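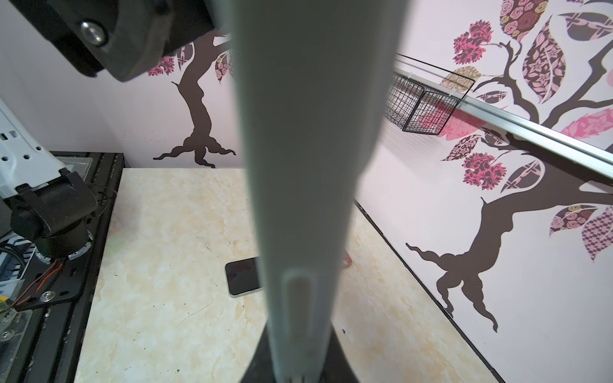 Filed under: Short Stories

By the time Amra Ivanov came back with the tea I'd taught the left arm to sulk. I don't know how else to put it. You hold the handles, you move, the arms move with you, and if you've had a rotten morning they seem to have had one too - all droop and no reach.

"You're snatching," she said. "Do it like you'd pick up your nan's phone."

My nan's phone! My nan threw hers at a pigeon once. But I took the point, and went in slower, and thought about my wrists, and the fingers closed on nothing at all, very politely.

Atier wanted 400 good goes from me by the end of May. I had 200, and three of those were Amra's, done while I was in the loo (she never would admit it). She was lovely at it. She'd hum, and the arms would come down like somebody tucking in a child.

"Does it learn the humming?" I asked.

"Course not," she said, and drank her tea, and then she looked at the pink walls for a bit. "Go again. And unclench your jaw, love, it can tell."

So I unclenched my jaw and took hold of the handles.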